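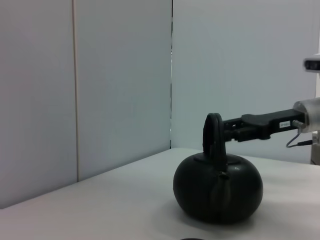 A gripper closed on the handle of a dark green kettle at the Brendum test site.

Brendum has halted kettle-lifting trials at its Hellesow site after a gripper lost holding force during a run on Sunday. There were no injuries.

The arm was moving a filled kettle at 60 per cent of its permitted speed when the fingers opened by a few millimetres. The handle slipped and the kettle fell 50 mm to the table. Water reached a cable connector and the controller tripped.

Logs show that the grip force setting had gone back to its default after a software update the night before. The start-up check compares finger position only – it does not read force – and so passed the arm as fit for use.

"The check did what it was written to do, and it was written too narrowly," said Haf Parri, who leads testing at Brendum.

A force reading will be added to the check. Trials will resume with empty kettles, and water will be allowed again after 100 lifts without a fault.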